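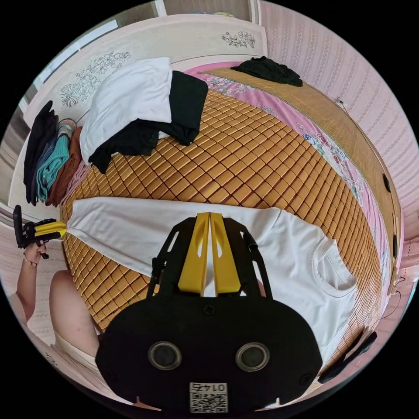 White T-shirt laid out on a tan bamboo tile mat.

Godinho Bamboo Tile Sleeping Mat
Item 535
Sold by Flukside Home and Bedding
$83.00
In stock. Usually ships in two business days.

The Godinho is a summer sleeping mat made of small bamboo tiles with rounded corners. It goes on top of a made bed and takes the place of a blanket or mattress pad during warm months. The tiles feel cool when you first lie down, and air moves through the seams between them. There is nothing to plug in.

People who grew up with these mats usually know what they want. If you have never slept on one, expect a firm surface. The mat bends with the mattress but it does not add any padding of its own. Some customers sleep right on the tiles. Others put a thin cotton sheet over the top for the first week or so and then take it off.

Sizes

Twin -- 39 by 75 inches
Small double -- 47 by 75 inches
Full -- 54 by 75 inches
Queen -- 60 by 80 inches

The queen weighs 16 pounds. Measure the flat top of your mattress before ordering, not the fitted sheet. A mat that hangs over the side will pull at the outer row of cord every time someone sits down, and that is the most common repair we see. If your mattress falls between two sizes, buy the smaller one.

We do not carry a king. Two twins side by side will cover most king mattresses, with a seam down the middle.

Setting up the bed

Leave your regular sheet on the mattress. The mat grips cotton well and slides on satin. Unroll it from the foot of the bed toward the pillows with the smooth side of the tiles facing up, then push it square with your hands. A new mat may hold a curl at one end for a day or two. Rolling it the other way overnight takes care of most of it.

Wipe the tiles with a damp cloth before the first use. You may notice a light grassy smell, which fades faster with a window open.
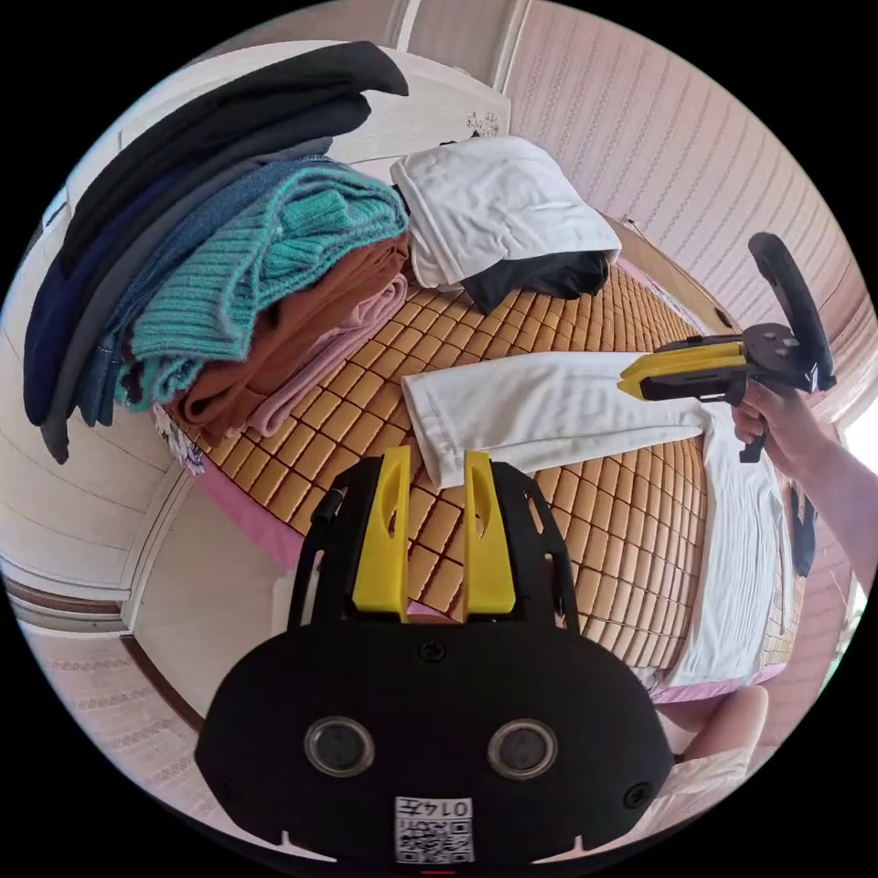 A stack of folded clothes on the tiles, with pink sheet along the side.

Daily care

Wipe the mat with a cloth wrung out in plain water, working along the rows. Once a week add a drop of dish soap to the water and go over it a second time with a clean cloth. Let it dry flat in the shade. Strong sun makes bamboo brittle, and a mat left on a balcony rail all afternoon can crack along the grain.

Do not put it in a washing machine. Do not use bleach, furniture polish or oil.

For sweat marks, Wing-sze Mak at our service desk recommends lukewarm water with a spoonful of white vinegar, wiped on and then wiped off with clean water. The color of the tiles will deepen with use. This is normal and does not wash out.

Storage

Clean the mat and let it dry for a full day before putting it away. Roll it loosely, smooth side out, and tie it with cloth tape. Never fold it. Keep it upright in a closet, away from heating pipes. If you have the Sirnivska storage bag (sold separately), leave the top open for the first week.

Most of our customers bring theirs back out well after March, depending on where they live.

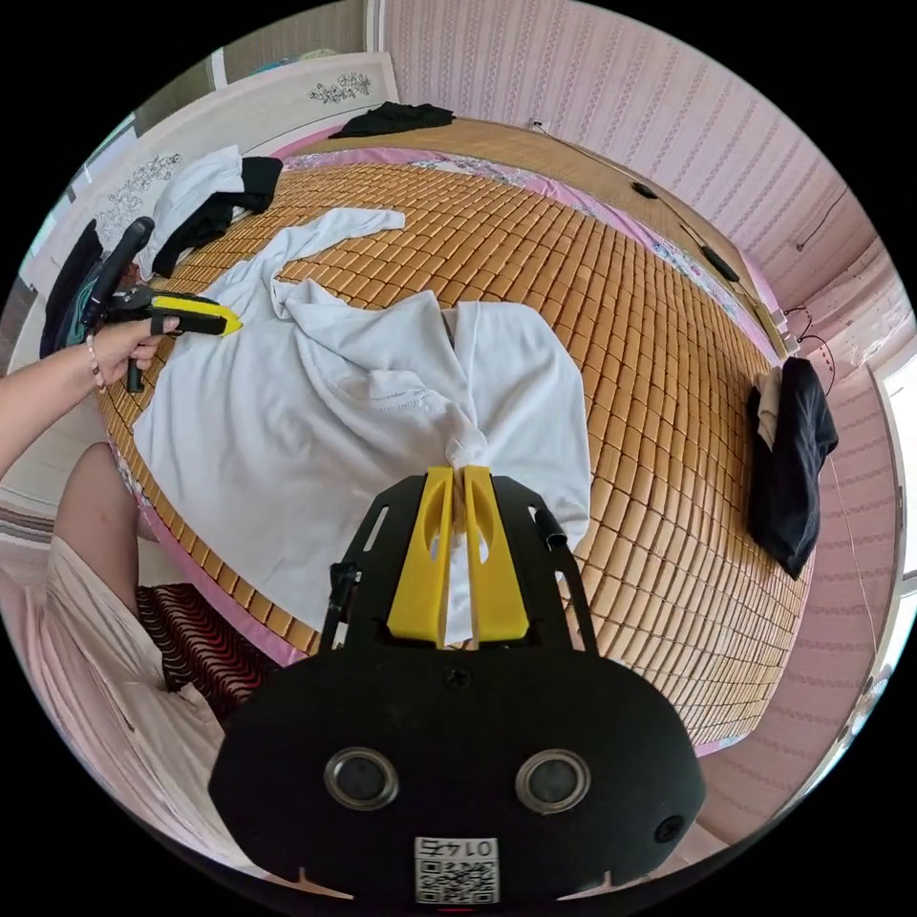

Repairs and spare parts

Tiles are strung on elastic cord. If a cord breaks, stop using that part of the mat and collect any loose tiles. The Fosus repair kit has spare tiles, cord and a blunt needle, and fits every size listed on this page. Amrit Bergeron does our bench repairs for customers who would prefer to send the mat in. Write to the service desk first for a return slip.

Returns

Unused mats can come back within 30 days in the original wrap. We cannot take back a mat that has been slept on unless it has a fault.

Customer comments

"Bought the full for the guest room. Firmer than I thought it would be. My mother likes it more than I do -- she has moved into the guest room." Corinne Nakamura

"Pulled my arm hair a little the first two nights. Fine now, but a thin sheet on top would be a good idea." Kwadwo Yakubu

"Good mat, arrived well packed. Wish it came in a darker color." Raymonde Chisholm

Page updated Nov 9, 2025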